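An afternoon with the sorting arms

My wife Ritva found the notice for the open day at Nulport, and because I repaired radios for 42 years she thought I should see who is doing such work now. We took the early bus and arrived before the coffee was ready.

The demonstration was about sorting small electrical parts. Yellow trays stand at the corners of the table, and the mixed parts lie in a metal tray between them.

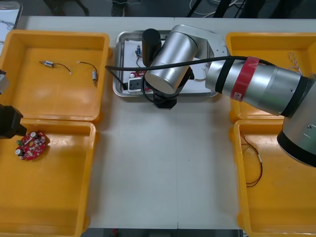

Stevens, December

I had expected more speed. The arm goes down, waits a little, and closes its fingers as if it was thinking. A young man from Zerketti told us that boards are easy and wires are difficult, for a wire never lies the same way twice. I could have told him this also!
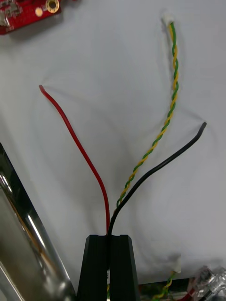

Ritva asked whether it would not be quicker to do it by hand, and the young man agreed that it would, for now. He said the arms can continue in the night. I stayed for 2 more rounds and missed the lecture on Tirnix, which I regret a little.

Eero Hirvonen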